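The Return of the Repair Counter

5 min read

For 30 years the hardware shop on the main street in Anbridge sold new kettles and threw out the old ones. Last April it cleared a shelf by the door and began taking in broken ones. The counter has handled 366 jobs so far, most of them lamps, toasters and radios.

Trindine, two valleys over, has a longer history with this. Its repair shop never closed, and the ledger there lists 3173 items. The fee is small and paid on pickup. If a part can't be found, the owner gets the item back at no charge.

Parts are the hard bit. Many newer appliances are glued shut, and a hinge or a latch may be sold only as part of a whole door. Both shops keep drawers of pieces saved from dead machines, sorted by size. 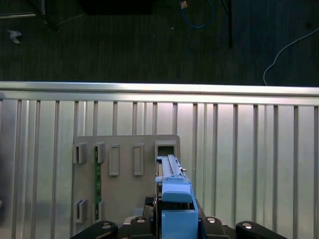
A light blue plastic part lined up with a rectangular opening in a beige panel.

Anbridge has 168 items waiting, and the wait for a vacuum cleaner now runs to five weeks. The shop plans to open a second bench in April. Sewing machines will be taken in then, but microwaves will still be turned away.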